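Drying small things: my notes for the Ellwood evening
Anju Goel, March 25, 2022

(Wait for the kettle to finish. It drowns everybody out in that room.)

Hello, I'm Anju, and I'm going to talk for a bit about socks. Deepak Jaiswal did curtains in October and had slides with graphs on, so please lower your expectations now!

I got into this when I moved into the flat on Drandgate. No garden, no balcony, one radiator that works when it feels like it. Sheets I could manage over a door. The small stuff drove me up the wall – socks, flannels, the baby's hats – all of it sliding down behind the radiator and staying there till spring.

(Ask who has a radiator sock. Let them laugh, don't rush on.)

So, hanging dryers. You've all seen them, a bar or a ring with a load of pegs dangling off it. My first one was all plastic and the pegs snapped, one after another, always with a ping. These days I look for metal clips on a bar you can hook up wherever there's a space.
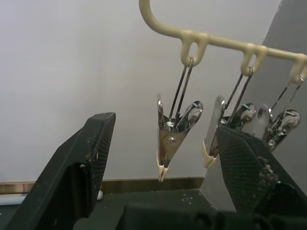

Metal clips on a cream plastic bar.

What I like is that each clip hangs from its own little loop, so it can swing a bit when you tug at it. Look at the coiled spring near the top as well. If you're buying one in a shop, squeeze a few of those before you pay, and if your thumb hurts after the third you'll hate it by the weekend. (Pass my old one round here. Carrier bag, under the table.)

Somebody will ask about the Kovum airer. I've tried it, it's fine, it takes up the whole hall. Next!

Now, clip marks. You know the two little dents you get in the cuff, like something's had a nibble? I peg by the toe for that reason, and my mother pegs by the cuff, and we've agreed to leave it alone at Christmas. Thick socks are worse for marks than thin ones in my experience, so give those the softest grip you own. 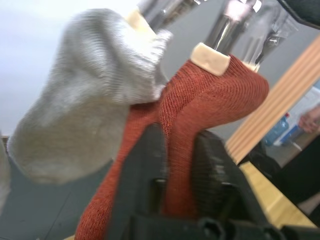 Crowding is my other big moan. I used to shove two socks in every clip to get the whole wash up in one go, and they'd still be damp on the Sunday night. Even on separate holders things can end up on top of each other, like the grey sock here lying over part of the orange one, and a fold like that is where I'd expect the damp to hang about. Spread them out if you've room. I do like those cream rubber caps on the rods, though, they look much kinder to a nice bit of knitting than bare metal would be.

(If it's gone 9 by now, skip the bit about tumble dryers and go straight to pairing.)

Pairing! I hang mine in pairs, side by side, so they come down ready to fold. It adds four minutes, I timed it. Deepak says life's too short and he just buys 100 black ones, which he'll tell you about himself if you catch him by the biscuits.

Questions, then chairs back against the wall, please. Keys go to the Plekex desk downstairs.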